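Repair Labels Should State the Fastener

Most product labels tell the buyer what a thing is made of and where it was made. Very few say how it is held together. I think they should, and I think the omission costs households more than the price of the ink.

Consider a small appliance with a failed switch. The switch itself is a cheap part. Whether it gets replaced depends almost entirely on whether the housing opens without damage. A housing closed with standard screws can be opened by anyone with a screwdriver. A housing closed with adhesive or one-way clips usually has to be broken, and a broken housing ends the repair. The two products look the same on the shelf, and the listing for each will describe the color in detail.

When I moved to Nandmont I kept a record of every household item that stopped working over 36 months. The sample is small and I make no claims for it beyond my own kitchen and hallway. Even so, the pattern was plain enough. Items with visible screws were opened, and most were returned to use. Items without them were set aside until I got tired of looking at them.
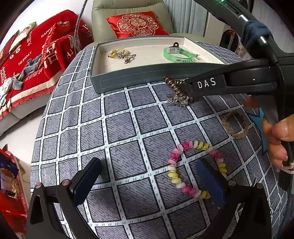
The usual objection is that a label of this kind would be ignored. Possibly it would, at first. Care symbols on clothing were also ignored by many people, and they are still useful to the person standing at the washer with a wool sweater. A label does not need to be read at the time of sale to do its work. It needs to be there in March, two years later, when the timer stops.

A second objection comes from manufacturers, who say that sealed housings are needed to keep out water. For some products this is true. It is hard to apply to a desk lamp. Where a seal is required, a gasket and screws will often do the job at a modest increase in assembly time, about 60 seconds per unit by the estimate of Mwanahawa Mohamedi, a former line supervisor at Drotance who now teaches assembly methods. Her estimate covers hand assembly only.

The label I have in mind is short. It would give the type of closure, the driver size if there is one, and whether the closure can be used again after opening. It would be molded or printed on the base, next to the electrical rating. Paper inserts are not adequate, as they are thrown out with the box.

I would start with lamps, fans and kitchen timers, and leave phones for later.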